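Resealing Snack and Dry Goods Packets for Pantry Storage
Written by Natalina Benedetti, pantry notes, Gimholm
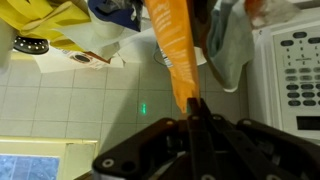
An orange packet with white lettering, narrowing to a crumpled tip.

Applies to: single-layer and laminated film packets, up to 700 g net weight. Does not apply to paper sacks or vacuum bricks.

Tools and materials
Scissors with a straight blade
Flat ruler
Spring clip, at least as wide as the folded packet
Dry pastry brush or clean cloth
Handheld heat sealer (optional)
Marker and masking tape

1. Open the packet correctly
Cut straight across, just under the factory seal. Tearing leaves a ragged edge that will not fold square, and a tear that starts at a notch tends to run down the side. If the packet has already torn, trim it back to the lowest point of the tear before going on.

2. Clear the closure area
Stand the packet upright and tap the base on the counter until the contents settle. Brush crumbs, salt or flour off the inner faces of the top 6 cm. Powder caught between the faces is the usual cause of a failed heat seal.

3. Remove excess air
Press from the base upward with a flat hand. For fragile contents such as crackers, skip the pressing and pinch the side gussets inward instead.

4. Fold
Lay the ruler across the packet and make the first fold over it. Slide the ruler out, crease with a fingernail, and fold twice more in the same direction. Three folds hold well on most films. Stiff foil laminates spring back and need a clip at once.

5. Clip or seal
Clip: center it on the folds. A short clip placed to one side leaves the opposite corner open.
Heat seal: unfold the top and run the sealer from one side to the other at a steady speed. Let the seam cool flat before pulling on it. If the film puckers, move faster; if the seam peels, go slower and make a second pass below the first.

6. Label
Write the opening date on masking tape and stick it to the front panel. Ink put directly on glossy film rubs off.

Notes
Long, narrow packets are easier to close by rolling from the open end. Secure the roll with a rubber band — two turns, not tight enough to crush the contents.

Brown sugar and dried fruit keep better in a jar with a gasket once the packet is less than half full.

Khải Đỗ wrote in June to ask about coffee bags with a one-way valve. Keep the folds above the valve and press the air out through it after clipping.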